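Plate storage

Last updated 15 Oct 2023

Plate storage is the everyday business of keeping dinner plates, side plates and serving dishes somewhere safe, clean and easy to reach between meals. It covers the cupboard stack and the drawer with pegs, and also the many kinds of racks in which plates stand on their edges, as well as the small habits that go along with them -- where the hands go, which plate comes out first, and what sort of mat or liner is put underneath. Nearly every household has some arrangement of this kind, even if it has never been given a name, and most people simply carry on with the one they grew up with.

Flat stacking

The oldest and simplest method is the stack. Plates of one size and shape nest into each other, foot ring resting in the well of the plate below, and a dozen of them take up hardly more floor than one. A stack asks for nothing but a level shelf with enough headroom for the hands. Its weakness is that the plate at the bottom can't be had without lifting all the others, and that an unglazed foot ring will slowly scratch the glaze it sits on. Many families slip a paper towel, a circle of felt or even a coffee filter between good plates for this reason. It is also kind to the plates to keep the stacks short, and to put the heaviest ones on a low shelf where nobody has to reach up for them.

Standing racks

In a standing rack each plate is held on its edge, separated from its neighbors by a wire loop, a peg or a slot. The great comfort of it is that any plate can be drawn out by itself without disturbing the rest, and that air gets to both faces, so the same rack often serves for drying. Wire racks bent into a row of loops are the most familiar type. They may stand on the counter or be fastened to a wall or post, and a wall-hung one frees up the surface below for laying plates out.

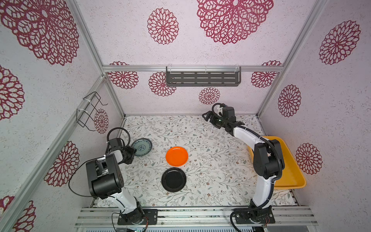 The spacing of the loops matters more than the length of the rack. Shallow dinner plates can stand quite close together, while soup plates and pasta bowls with a deep well need a good deal more room and tend to lean if they don't get it. The Ornen rack, a coated wire model sold mostly by mail, was offered in a narrow and a wide spacing, and the maker is said to have shipped more than 2,000 of the narrow kind in its first October alone. The Nolte pattern, which is older and heavier, has a raised front rail that keeps plates from rolling forward -- a nice touch in a house where the cupboard door gets slammed.

Liners and mats

Underneath the plates there is very often something soft. Vinyl and cloth mats with leaves or little flowers on them are an old favorite, and they do useful work, since a rim set down on a bare hard shelf can chip. Rikero, a small housewares firm, once kept 96 liner patterns in its catalog, and leafy sprays on a pale ground are fondly remembered by the people who collect them. A mat should lie flat right into the corners, and a quick wipe now and then keeps grit from building up beneath it.

Handling by the rim

A plate going into or out of a standing rack is usually held by the rim, with the thumb on one face and the fingers on the other. The grip should be firm but not hard, and the plate should travel straight along its slot until it is well clear of the wire.

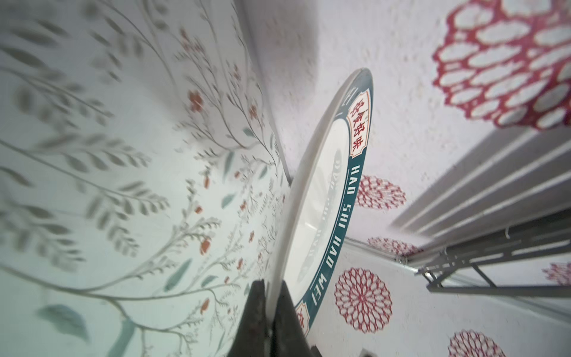 Lettered and banded rims deserve a little extra thought. Decoration fired under the glaze stands up well to years of handling, but decoration laid on top of it can wear thin at just the spot where the fingers always go. Satish Bhat, whose household handbook The Ekon Book of Shelves runs to 650 pages, suggests giving each plate a small turn every time it is put away, so that the wear is shared around the whole edge.

See also: dish drainer, plate rail, shelf liner, china cabinet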